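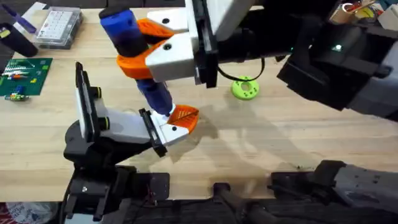 *Nokell work table, light wood top.*

# Nokell Work Table

Supplied by Stanano to schools, workshops, studios and laboratories

The Nokell is a general-purpose work table with a light wooden top and an open working surface. It is intended for rooms in which small parts are assembled, sorted, glued, fitted or inspected, and in which the same table must serve several kinds of work in the course of a week. The top has no raised lip or molded tray, and no recess in which small pieces can collect.

The pale surface was chosen for visibility. Parts in strong colors, such as blue, orange or bright green, stand out clearly against it, and dark screws and fittings are easily found. The grain is faint and does not compete with fine detail. Customers who require a darker surface may order the Zacharias table, which is described on its own page and uses the same underframe.

## Surface and finish

The top is finished with oil at our works. It receives two coats before delivery and is ready for use when it arrives. No varnish or lacquer is applied, and for this reason the surface can be repaired locally. A scratch or a dried spot of glue may be sanded out by hand and the area oiled again without refinishing the whole table.

The finish has a low to moderate sheen. Under strong overhead lighting, or beside a large window, part of the surface may show glare. Customers who do close inspection work, or who take photographs at the table, are advised to try the position of the table against the room lighting before the frame is fixed to the floor.

Wood is a natural material. Color and grain differ from one top to the next, and a new top will not match an older one exactly. The surface deepens slightly in tone during its first months in a bright room. Where several tables are to stand side by side, please order them together and state this on the order form, so that the tops may be selected as a group.

## Specification

| Item | Detail |
|---|---|
| Depth of top | 30 inches |
| Thickness of top | 2 inches |
| Finish | Oil, two coats, applied before delivery |
| Edges | Square, lightly eased by hand |
| Underframe | Steel, dark, supplied in sections |
| Length | Made to order |
| Warranty | 3 years on top and underframe |

The length of the top is agreed with the customer at the time of ordering. Tops above the standard length are supplied with an additional cross member, which is included in the price.

## Suitable work

The Nokell is suited to light and medium bench work: the assembly of models and printed parts, the fitting of tubes and rings, hand tool work, packing, and classroom demonstration. Equipment may be clamped or bolted along the edges. When bolting through the top, drill from the upper face with a backing board held beneath, and seal the inside of the hole with oil.

It is not suited to welding, to work with open flame, or to continuous wet work. Hot tools should be placed in a stand and not laid on the wood. Glue may be used freely, although a silicone mat will save time in cleaning.

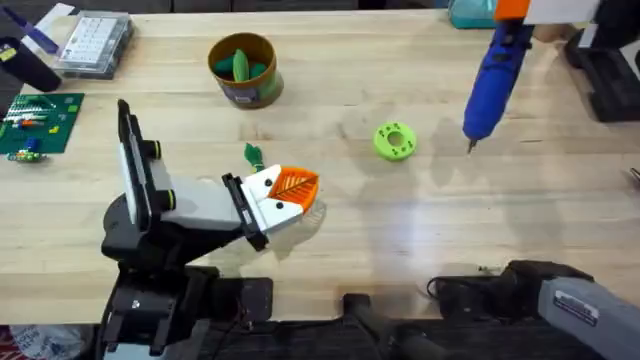 Birgit Schmieder reports that she ordered the table for an assembly room and had expected to cover it with a mat at all times. She now uses the mat only for gluing. Her remaining complaint concerns the afternoon light, which caught the oiled surface strongly until the table was turned to stand along the window wall. She would also have preferred to receive the care sheet before the delivery and not with it.

The care sheet is now sent with the order confirmation. Its main points are given in the following section.

## Care

Wipe the surface with a soft, dry cloth at the end of the working day. For ordinary dirt, use a cloth dampened with water and a little mild soap, and dry the wood at once. Do not use bleach, ammonia or abrasive pads.

Glue should be left to harden and then lifted with a plastic scraper. Work along the grain. Any mark that remains can be removed with fine sandpaper, after which the area must be oiled.

To renew the finish:

1. Clear the table and remove all dust.
2. Sand lightly along the grain and wipe clean.
3. Apply a thin coat of Gellico bench oil with a lint-free cloth.
4. Remove all excess oil before it becomes tacky.
5. Leave the table unused for 16 hours.

Cloths used with oil can heat up and catch fire by themselves. Lay them flat outdoors to dry, or place them in water in a closed metal container, before disposal in accordance with local rules.

Tables in daily use should be oiled each October, or at another fixed time of year that suits the room. A table kept in a very dry room may need more frequent attention. The underframe requires no care beyond occasional dusting and a check that the bolts remain tight.

## Delivery and assembly

The top and the underframe are delivered separately wrapped. The top is heavy and should be carried on its edge by persons able to lift it safely. It must not be dragged or set down on a corner. Keep it flat, in its wrapping, in the room where it will be used, overnight before assembly.

The underframe is assembled first and leveled by means of the adjustable feet. The top is then laid in place and fastened from beneath with the bolts supplied. The slots in the frame allow for the seasonal movement of the wood, and the bolts should be tightened firmly but not forced. A wrench is included.

Assembly on site may be arranged at additional cost. Please inform us of any stairs, narrow doors or restricted delivery hours when placing the order.

## Returns and warranty

Standard tables may be returned within 30 days of delivery, provided that the top has not been drilled, cut or sanded. Tops made to a special length are not returnable unless faulty. The warranty covers splitting, warping beyond normal seasonal movement, and failure of the frame welds. It does not cover scratches, stains, burns or damage caused by standing water.

## Ordering

Orders and requests for written quotations should be addressed to Bethel Birhane at the Stanano sales office. Please state the length required, the number of tables, the delivery address and whether assembly is wanted. Small finish samples are available to institutional customers on request.

Page revised 2022-03-14.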